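Smart speakers and voice control around the house: tips for getting them to behave

Updated August 2026

We have had a voice assistant in the house long enough to have made most of the usual mistakes. These are the things that made a difference, in no strict order. Most apply whichever make you own.

Where to put the speaker

Keep it away from the corner of a room. A speaker pushed into a corner sounds boomy and the microphones pick up echoes from both walls. A hand's width from the wall is enough.

In the kitchen, keep it off the worktop next to the hob. Grease settles on the fabric and is hard to get out, and the extractor fan drowns you out just when your hands are full. Ours went on a shelf on the opposite wall, at head height, and it now hears a timer request over the fan on its middle setting. On full it still misses one now and then.

Don't stand it beside the television. Adverts set it off.

Setting up the network

Before you buy a third or fourth gadget, check how your router copes. Many smart plugs and bulbs only use the 2.4 GHz band, and setup fails if your phone is on the 5 GHz one. If the app sits there searching, move the phone to the slower band, finish the setup, then move it back.

Write down which device is which as you add them. We have 13 on the network and for the first month half of them were called "Plug". A strip of masking tape on the back of each one with its name in biro is good enough.

Choosing names

Use names you would say out loud without thinking. "Landing" works. "Upstairs hall light two" does not, and guests will never guess it. Avoid two names that start with the same sound. We had "lounge lamp" and "long lamp" for a while and had to rename one.

Put lights into rooms in the app before you do anything else. Then "lights off" said in the bedroom only affects the bedroom.

Cables

Most of the mess behind a smart home is ordinary cable mess. Work from the plug towards the device, and leave a loop of slack at the device end so it can be moved for dusting. Tie the bundle with something you can undo – hook-and-loop strips are better than plastic ties if you change things often. If you do use plastic ties, leave them loose enough to slide a pencil through, and trim the tail flush or it will scratch you later.

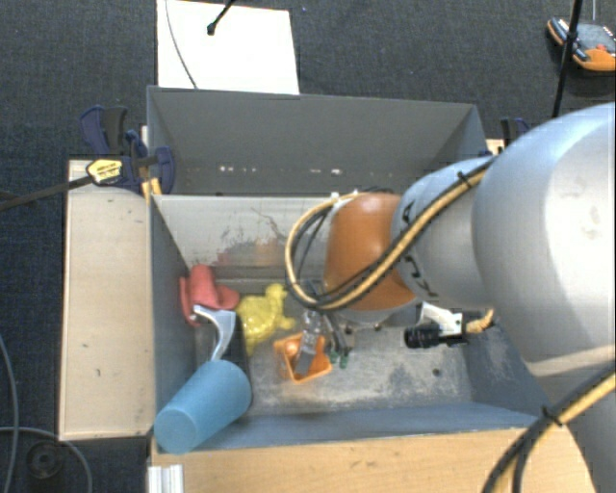

Yellow and black cables kept together with small black ties.

Don't run speaker or charger leads under a rug. They wear through where people tread, and you won't see the damage. Along the skirting board is better, with a clip every foot or so.

Timers and lists

Name your timers. "Set a rice timer for 11 minutes" is no more trouble than an unnamed one, and when two are going you can ask how long is left on the rice. For eggs from the fridge we say seven minutes and take them straight off.

The shopping list is the feature we use most. Say the item the moment you finish the packet. It does get words wrong, so read the list through before you leave the house. "Leeks" has come out as "leaks" more than once.

Privacy settings worth a few minutes

Find the voice history page in the app and set it to delete old recordings automatically. Turn off voice purchasing, or put a PIN on it, if there are children about. Use the microphone button when you want it off, and check for the light that shows it is muted.

If the speaker has a camera, close the shutter when you are not on a call.

Smart plugs: what to use them for

Good for lamps, a radio, a fan and Christmas lights. Not good for heaters, tumble dryers or anything else that gets hot or draws a lot of power. Check the rating printed on the plug against the label on the appliance. Our older Dzene plugs have been fine with lamps. The Minach one lost its schedule each time the power went off, so it now only does the tree.

Cleaning

Unplug first. Use a dry, soft paintbrush on the fabric and round the buttons, and a barely damp cloth on the plastic. Never spray anything straight on to it. Wipe the screen models with a glasses cloth.

When it stops listening

Unplug the speaker for 12 seconds and plug it back in. If that fails, restart the router and give it a few minutes. Check that the microphone has not been muted by somebody dusting. Only do a factory reset after all that – you will have to set up every routine again.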